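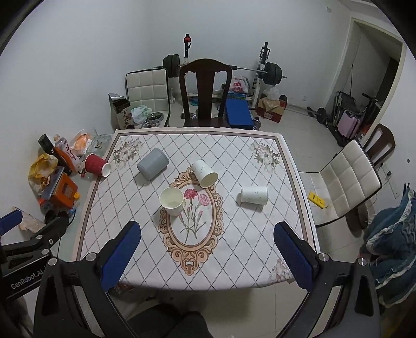
Posted by kendatdale_kit — 2020-05-30

So the cousins have gone home and I'm on cup patrol. My question is about the tablecloth (the one with the pink carnations in the oval). Vinyl on top or real fabric for a table that sees this much juice? I paid 13 for it at the Galbraith market and I'd hate to ruin it.

mossybowl wrote:
Fabric, always. Vinyl sticks to your arms. Love the gray flowers in the corners btw!

tuckerpan9 wrote:
Disagree. I had fabric until January and then one grape soda finished it. Clear vinyl cover, wipe, done. Also that red cup is halfway off the table and it's making me itch.

kendatdale_kit wrote:
Ha, I'll get it! But a clear cover makes the whole thing look like a waiting room — my opinion, sorry.

mossybowl wrote:
Agreed on the waiting room. Cold water right away and most stuff comes out.

oldlinen wrote:
Are you keeping the paper cups? I'd switch to all plastic like the gray one, they go through the wash.

tuckerpan9 wrote:
Plastic tips over just as easy. Get heavy mugs.

kendatdale_kit wrote:
Mugs with five-year-olds, no thanks. Trying cold water first, will report back on the fabric.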